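Setting Sag Before the Season

Suspension work takes up most of March at Hodex, the enduro team run by former mechanic Yannick Renaud. The riders want laps. Renaud wants static sag recorded on every bike before a wheel turns, and again after the first hour of running.

Fork springs and seals arrive from Ciltus. The team starts each bike at the supplier's base setting and changes one adjuster per session. 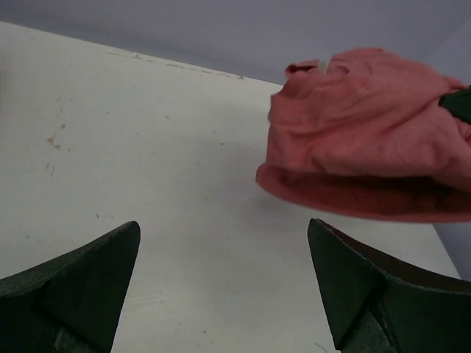 How often is the fork oil changed during testing?

Every three sessions, or sooner if the damping fades on a long descent. The oil level is measured with the fork compressed and the spring out.

The test loop at Eide is short and rocky, with a sand section near the end. Last winter the team logged 2,404 laps there on four bikes. Rebound was the setting most often changed, usually by one click. Compression was left alone until the rider had done a full tank of fuel.
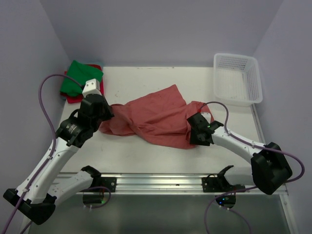
Shock linkages are stripped after every Saturday test. The bearings are cleaned, checked for play and packed with Pustex grease. Renaud prefers a pale bench top for the job, as small needle rollers are easy to lose on a dark one. A white table like the one shown is his choice for linkage work, and he keeps grinding well away from it.

Spring rates for the opening round are still undecided. The heavier rider has asked for a stiffer shock spring, and both options go back to Eide for a final run.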